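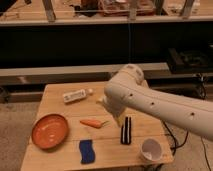

*Le bras du poste de manipulation au-dessus de la table d'essai. Laboratoire de robotique de Ranadbridge.*

# Apprendre à ranger sans connaître la liste : entretien avec la responsable du programme Wallora

Le programme Wallora, conduit au laboratoire de robotique de Ranadbridge, porte sur une question d'apparence modeste : comment évaluer un bras manipulateur auquel on demande de saisir des objets domestiques qu'il n'a pas rencontrés durant son apprentissage. La responsable scientifique du programme a reçu la rédaction du bulletin au mois de juin, à l'issue de la deuxième campagne d'essais. L'entretien a porté pour l'essentiel sur le protocole et sur les résultats qu'il a permis d'obtenir.

Le point de départ, rappelle-t-elle, est une insatisfaction partagée par de nombreuses équipes. « Nous disposions de politiques de commande qui donnaient de bons chiffres sur nos propres objets, dans notre propre salle, avec notre propre éclairage. Lorsque nous échangions des résultats avec un autre groupe, nous ne savions plus ce que nous comparions. Un taux de réussite seul ne renseigne pas sur la disposition initiale ni sur la consigne donnée, et la définition même du succès varie d'un article à l'autre. »

Le protocole adopté fixe donc ces trois éléments avant tout essai. Une disposition est un relevé écrit de la position et de l'orientation de chaque objet sur la table. À cette disposition est associée une consigne en langage courant, par exemple « mettre la carotte dans le bol », puis un critère de réussite que deux évaluateurs appliquent séparément. La deuxième campagne comprend 168 dispositions, chacune étant exécutée par toutes les variantes du système soumises à l'évaluation.

Le choix des objets a fait l'objet de longues discussions. La table d'essai réunit des formes et des surfaces très différentes : un bol orange peu profond dont l'intérieur brillant renvoie la lumière, un tube blanc couché, une éponge bleue, une tasse blanche, un objet rayé noir et blanc. « Nous tenions à conserver des objets ordinaires, explique la responsable. Les cubes de couleur ont rendu de grands services à la discipline et nous en utilisons encore pour l'étalonnage. Ils ne disent rien, cependant, de ce qui se passe lorsqu'une pince se referme sur une matière qui cède, ou lorsqu'un reflet modifie l'apparence d'un bord. »

La voisine immédiate de l'objet demandé compte autant que l'objet lui-même. L'équipe distingue ainsi les dispositions dites ouvertes, où la pince peut descendre à la verticale sans contrainte, et les dispositions dites serrées, où une approche mal orientée touche un autre objet. Tout contact de ce type est consigné, même si la saisie aboutit. « Dans la première campagne, nous ne le faisions pas. Une politique pouvait renverser la tasse, saisir l'éponge et obtenir la note maximale. C'était une erreur de notre part, et nous avons choisi de la mentionner dans le rapport. »

## Une méthode fondée sur la reprise

La contribution principale de Wallora tient à la manière dont sont recueillies les données d'apprentissage. Dans la méthode habituelle, un opérateur téléguide le bras du début à la fin de la tâche, et ces démonstrations complètes servent d'exemples. L'équipe de Ranadbridge y ajoute un second type d'enregistrement, qu'elle nomme démonstration de reprise. Le système agit d'abord seul. Lorsque l'opérateur juge que l'approche est compromise, il prend la main, corrige la trajectoire puis rend la commande au système dès que la situation lui paraît rétablie. Seul le segment corrigé est conservé pour l'apprentissage.

« L'idée de la correction par l'humain n'est pas nouvelle et nous ne la revendiquons pas, précise notre interlocutrice. Notre travail a consisté à en régler l'usage : à quel moment intervenir, pendant combien de temps, et selon quelle proportion mêler ces segments aux démonstrations complètes. » Le jeu de données final compte 284 démonstrations complètes, auxquelles s'ajoutent les segments de reprise recueillis au cours de 30 séances de téléopération.

La règle d'intervention a été rédigée après plusieurs essais internes. Les opérateurs les plus expérimentés reprenaient la main très tôt, parfois avant que l'erreur ne soit visible pour un tiers. Les débutants attendaient le contact. Les deux comportements produisaient des données de faible intérêt, les premiers parce que la correction était infime, les seconds parce que l'objet avait déjà bougé. La consigne actuelle demande d'intervenir lorsque l'axe de la pince ne permet plus d'atteindre l'objet sans changement d'orientation.

« C'est une consigne que l'on apprend en une matinée, mais que l'on applique correctement au bout de quelques séances. Nous avons fini par intégrer à la formation des enregistrements commentés. Les opérateurs discutent entre eux du bon instant, et ils ne sont pas toujours d'accord. Ce désaccord est lui-même une donnée que nous aimerions exploiter. »

## Ce que montrent les essais

Trois variantes ont été comparées au cours de la deuxième campagne : la première entraînée sur les seules démonstrations complètes, la deuxième sur le mélange retenu par l'équipe, la troisième sur un mélange où dominent les segments de reprise. Sur les dispositions ouvertes, les trois se valent. L'écart apparaît dans les dispositions serrées, où la première variante échoue dans 31 cas que la deuxième mène à bien.

La responsable invite à lire ce chiffre avec prudence. « Il s'agit d'un seul bras, d'une seule pince et d'une seule salle. Nous pouvons affirmer que, dans ces conditions, la deuxième variante se rattrape mieux. Elle ne commet pas moins d'erreurs d'approche. L'analyse des trajectoires indique qu'elle en commet presque autant, mais qu'elle remonte, réoriente la pince et recommence, là où la première insiste. »

La troisième variante a surpris l'équipe. Privée d'un nombre suffisant de démonstrations complètes, elle hésite au-dessus de la table, amorce une descente, se retire et renouvelle le geste, y compris lorsque rien ne s'oppose à la saisie. « Elle a appris à corriger avant d'avoir appris à faire. Nous avons vu des essais s'achever par dépassement du temps imparti, la pince en suspens au-dessus du bon objet. Nous les comptons comme des échecs, naturellement. Ils nous ont néanmoins aidés à comprendre où placer la limite du mélange. »

Les objets déformables demeurent la principale difficulté. La fermeture de la pince modifie leur contour, et l'estimation visuelle établie avant le contact perd alors une partie de sa valeur. L'équipe n'a pas souhaité introduire de capteur tactile à ce stade, afin de ne pas faire varier deux paramètres à la fois. La question figure au programme de l'année prochaine.

Interrogée sur les conditions matérielles, la responsable insiste sur la stabilité du poste. La table, en planches de bois clair, est celle des premiers essais. « On nous a proposé de la remplacer par un plateau uniforme. Les joints entre les planches dessinent des lignes que la vision doit apprendre à ignorer, et nous préférons conserver cette contrainte. Il en va de même de l'arrière-plan : les étagères restent en place. Une salle entièrement nue donnerait de meilleurs résultats et des conclusions plus faibles. »

## Reproduire ailleurs

Une réplication indépendante est engagée avec le laboratoire Sveinbjörnsson, qui utilisera un bras d'un autre modèle et sa propre sélection d'objets. Ranadbridge lui a transmis les relevés de disposition, les consignes et la grille d'évaluation, sans les politiques entraînées. Le partenaire recueillera ses propres démonstrations en suivant la règle d'intervention écrite. « C'est la partie la plus exposée de notre travail, reconnaît la responsable. Si la règle n'est compréhensible que par ceux qui l'ont rédigée, la méthode n'existe pas vraiment. Les premières questions que nous avons reçues portaient d'ailleurs sur une phrase que nous pensions limpide, et nous l'avons réécrite. »

Le site de Sorcombe accueillera pour sa part un second poste, destiné à l'étude des consignes à plusieurs étapes – ranger deux objets dans un ordre donné, par exemple, ou libérer un emplacement avant d'y déposer un récipient. Le critère de réussite devra être revu, car une étape intermédiaire manquée n'empêche pas toujours d'atteindre l'état final demandé. Les évaluateurs ont déjà relevé plusieurs cas de ce genre lors d'essais préparatoires, et leur notation n'est pas arrêtée.

Quant à la diffusion des données, le laboratoire prévoit de publier l'ensemble des enregistrements, échecs compris, accompagnés des notes des deux évaluateurs. « Les désaccords entre évaluateurs seront laissés tels quels, indique la responsable. Nous avions envisagé une note de synthèse, arbitrée par une troisième personne. Nous y avons renoncé : les équipes qui reprendront ces données doivent pouvoir trancher selon leurs propres besoins. »

Le rapport de la deuxième campagne est en cours de relecture interne. La grille d'évaluation et la règle d'intervention peuvent être obtenues sur demande auprès du secrétariat scientifique du programme Wallora.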